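The joy of a clear table

I have written over 1,000 words on shelving for this magazine and not one on the table, which seems unfair when mine gets used more than anything else in the house. So this month I moved everything off it.

My neighbour in Flisham, Kevin Dunne, swears by a big white board laid over the wood, and I've come round to it – small things show up so much better! Pegs, corks, odd buttons, all the bits that used to vanish into the grain. He keeps one cup out for them and that's his lot.

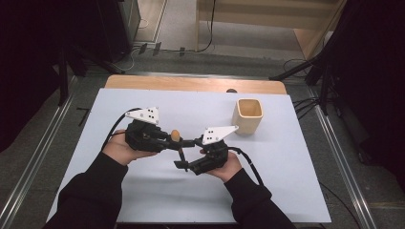

I tried 2 cups for a while and it was hopeless, I never knew which one I wanted. One is plenty. Give it a spot on the right (or the left, if that's your better hand), tip it out every 20 days or so and put things back where they live. Mine had three corks in it last time, and I don't even drink wine.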